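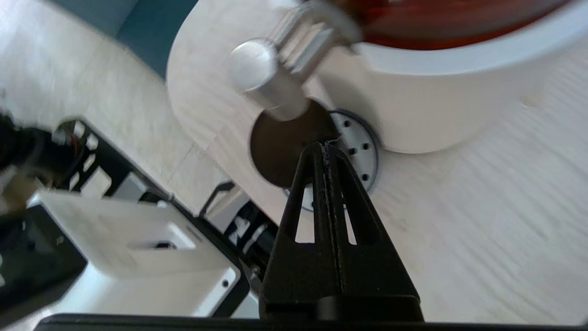 The gripper, close in on the dispenser.

Lionel Hulme has watched plenty of robots pour drinks, and he would like you to be less impressed. He writes the planning layer at Plalter, where the job this spring has been one cup and one tap.

"The demo is the easy part," he says. "Show me what the planner does when the cup is an inch off."

His team ran 944 trials in January. I asked how many went cleanly. "Fewer than the slide said," he tells me – the slide counted retries as passes.

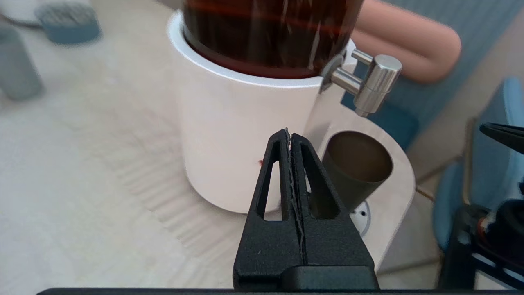
What the simulator missed

Deepak Srivastava, who looks after perception, is no softer. He trained on 3,000 simulated cups and trusts nearly 500 of them. Shiny metal still bothers him. "A tap throws a highlight and my depth estimate jumps. The planner believes it, and off we go."

Would more data fix that? He shrugs. "People always say so. I'd take a planner that knows when to stop."

Hulme has that on his list, below the logging tool, and he won't give me a date.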